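Plosus Parts Room: covers, wires and small fittings
April 11, 2024

The spring sort of the parts room is finished. All loose covers, brackets and fittings now have a shelf number, and the list has gone up inside the door. There are 617 entries on it. The old list had 403, and many of those were things that had already left the building.

Most of the work went into the translucent covers. They scratch easily and they show every fingerprint, and for years they were stacked inside one another on the bottom shelf. They are now stored singly on the Kurness racks, curved side up, with a sheet of tissue underneath. Please put them back the same way. Do not stack them, even for an hour.

A matte cover is easier to live with than a clear one, but smudges and specks still show when light falls on it. A frosted dome also lets you see a good deal of what is behind it. A gray bracket or a bright orange connector will show through, so check that side before you decide a cover is dirty. Plenty of marks are on the parts behind and no amount of wiping will shift them.

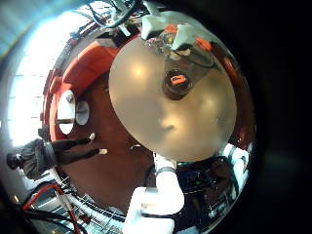 Can I use glass cleaner on a frosted cover?
Please use lukewarm water with a drop of dish soap and a soft cloth. Glass cleaner can leave cloudy patches on some plastics, and we do not always know which plastic we have. Rinse the cloth, wipe again, and let the cover dry in the air. Paper towels are fine for the bench but should stay away from the covers.

Thin wires and small fittings have moved to the Bergmann drawers on the left wall. Screws are in drawers 1 to 23, sorted by length, and the remaining drawers up to 34 hold connectors, clips and end pieces. If you take the last of something, leave the empty bag in the drawer so that it gets reordered. A note on the bench tends to get lost.

When you take a cover off its bracket, support it with one hand until the last screw is out. Keep the screws in a dish next to you and put them back in the same holes if you can. Before you lift the cover away, look for wires along the rim. If one is holding, stop and free it at the connector – never by pulling on the wire itself. Hold the connector by its body.

Cracked covers go in the gray crate by the sink. Covers that are only dull or smudged should be cleaned and returned to the rack. We threw out several good ones last year that needed nothing more than soap.

The order from Hirnport is expected in May. It includes tissue sheets, small white fittings and two more racks for the larger covers. Until then the larger ones are on top of the cabinet – use the step stool and bring them down one at a time. Requests for the next order can be written on the sheet beside the parts list.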